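## A place for the wires

Evanthia Zervas keeps her jumper leads in biscuit tins. Red, orange and yellow go in one tin, black and brown in another, and anything with a bent pin goes into a jar on the windowsill to be straightened on a slow evening. She has rented a bench at the Godwood workshops for 11 years and says the tins have outlasted every proper storage system she has bought.

The building is the old Belmonte glove factory in Plundham. It has 30 benches over two floors, and most of the tenants work with small electronics of one sort or another. You can tell a lot about them from their cables. Some people cut every wire to length. Others leave plenty of spare and let it hang in loops, which looks untidy but makes it easy to move a board without unplugging it. 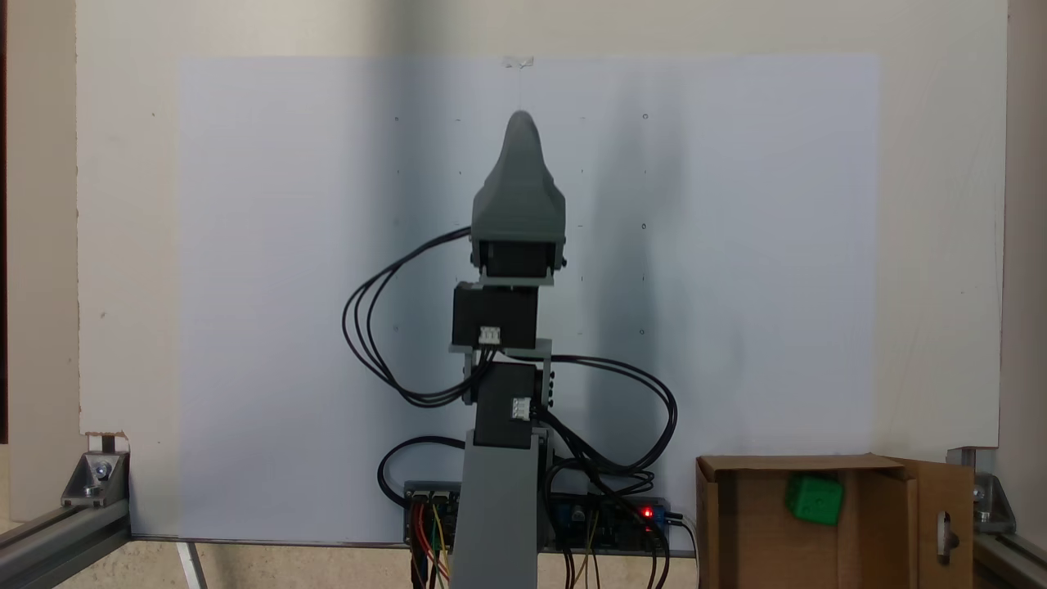
Zervas is in the second group. Short wires pull at their connectors, she says, and a small white plug that has worked half out can cost you an afternoon. When a bundle gets too thick she ties it with a strip of cotton tape. She gave up plastic ties after nicking the insulation with cutters once too often.

Efren Aquino, four benches along, does the opposite. He measures, cuts and labels both ends with masking tape, and redraws the plan in pencil whenever he moves a socket. His wiring is lovely to look at. It also took him seven weeks to finish his last project, a signal box for a model railway.

They do agree about paper. Both buy it by the large sheet and fix it up behind the bench, where a pale background makes thin black wire easier to follow. Aquino changes his each October. Zervas waits until hers is covered in notes, then folds it up and puts it in a drawer.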